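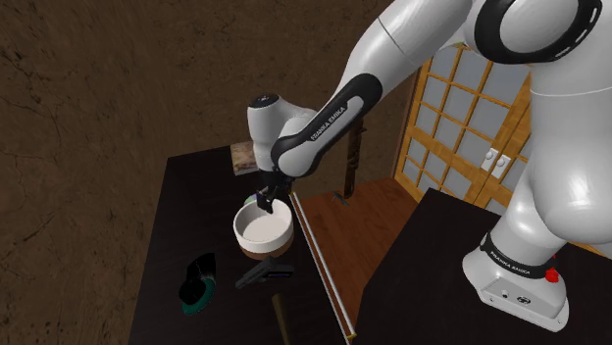

A round white bowl on a black table. Plain white still outsells every other color at Lodstead.

The Bowl Is Eating the Plate

By Kirsty Sutherland
2/6/20

Open the cupboard. Go on. How many dinner plates in there have you used this week? And how many bowls are sitting in the sink right now?

Thought so.

Dinner moved into the bowl while we were all busy. Rice, salad, noodles, last night's chicken, an egg on top of whatever. Breakfast was always in there. Lunch followed when the office crowd gave up on sandwiches. Now it's supper too, and the flat plate, the big one with the rim that your mother registered for, comes out at Thanksgiving and goes back in the box.

"I stopped making plates in May," says Kaisu Laitinen. Flat out, no drama. She's a potter, works out of an old feed store in Warnum, and for years her bread and butter was the four-piece place setting. Dinner plate, side plate, bowl, mug. People kept asking if they could buy the set without the plates. Then they asked if they could have two bowls instead. So she gave in.

She fires 400 bowls to a batch now. Three sizes, one shape, wide and a bit shallow, with a foot you can get your fingers under. Most of them go to the Lodstead store on Okell Street, where they sit in stacks by the front door and where I have personally bought six I did not need.

Ask her what makes a good one and you'd better have time. The wall first. Too steep and the food piles up and you dig at it like a dog in a yard. Too flat and the soup goes in your lap. She wants a curve that pushes the last bit of rice onto the spoon by itself. Then the rim, which she rolls over with a wet strip of leather, because a sharp rim chips and a fat rim dribbles. Then weight. "It should feel like something, but you should be able to hold it through a whole movie," she says. She tested that. Her husband lost feeling in his thumb during an early version.

The couch is the thing, really. Plates need a table and a lot of us don't eat at one. Small apartments, late shifts, kids on different schedules. A bowl asks for one hand and one spoon. You can eat it standing at the counter reading the mail. I do, most nights.

Not everybody's happy. My aunt in Venter calls it feeding time. She has a point about knives, try cutting a pork chop in a bowl. You can't, it skates around and the peas go over the side. Her other complaint is that everything touches everything. Gravy in the greens, greens in the potatoes. For some of us that's the whole appeal. For her it's the end of manners, and she has 12 matching plates with gold edges and no plans to change.

Restaurants went early, of course. The diner in Warnum redid its menu last year and put half of it in bowls, chili to peach cobbler. Less rattling around on trays. Easier to carry out too. The owner told me portions look bigger in a bowl even when they arent, and then asked me not to say which dishes.

Some buying advice, quick, since people keep asking me.

Get one size up from what you think. A cereal bowl is too small for dinner and you'll be going back for seconds just to get a first. You want room for a salad to be tossed without losing leaves.

Check that they stack. Pick up two in the store and nest them. If they wobble, walk away.

Look at the foot. Unglazed and rough will scratch your table, so run a thumb around it. Kaisu sands hers. Plenty of makers don't bother.

White is fine. White is boring and fine. Tomato soup looks good in it, so does oatmeal, which needs the help. Dark glazes are pretty on the shelf but they show every spoon mark, those gray squiggles that only come off with paste cleaner and elbow grease. I have two dark blue ones and I'm sorry I do.

And keep a few plates. Steak. Pancakes. Toast, obviously, toast in a bowl is a sad thing to see. Kaisu kept four from her last firing, slightly warped, thier glaze a bit thin on one side. She uses them under houseplants, mostly, though one was out on the bench when I came by. It had a sandwich on it.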